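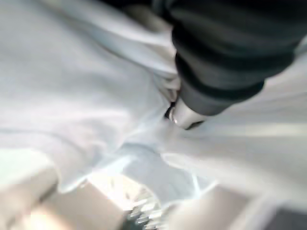
White cloth, creased.

Speaker notes: Washing hotel linen at lower temperatures
Henrike Hellwig, Monday, August 8, 2022

Slide 1
Say hello, thank Ostermann for the room. Questions at the end please.
I ran the laundry at the Trerano for nine years before I moved to Zestomo. Most of what follows comes from the Trerano trial in March.

Slide 2
Why we looked at it. The gas bill had gone up twice in a year. We were washing everything at 71 degrees out of habit, including duvet covers that had been on a bed for one night.
Pause. Ask who still does this. Hands up.

Slide 3
The trial. 300 sheets, marked at the hem, split between two machines. One stayed on the old programme, the other went down to 49 degrees with a different detergent and a longer rinse.
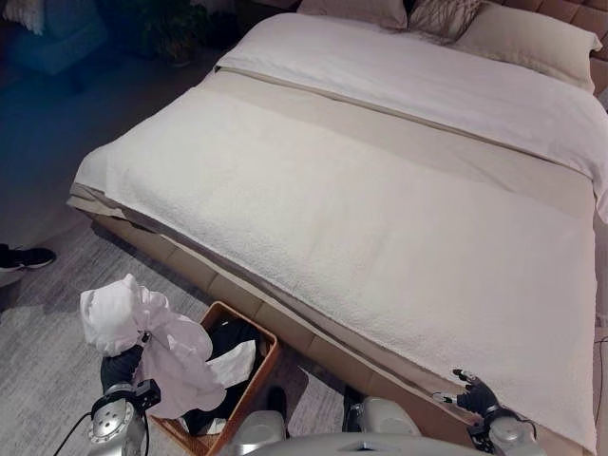 Guests were not told. Housekeeping were, and they kept a sheet on the linen room door for anything sent back. Stains sent back from the cooler machine: 20. Mostly make-up and fake tan on pillowcases. We now treat those by hand first.

Slide 4
Wear. Sheets were pulled after 196 washes and checked at the seams. The cooler ones held up better at the hem. Greying was the same on both. Don't promise more than that, it was one site with hard water.

Slide 5
What I would change. Start with towels left out. They need their own programme and they muddied our first week.
Truneo dosing pumps: mention only if asked. The handout has the settings.

Stop here for tea. Second half is drying.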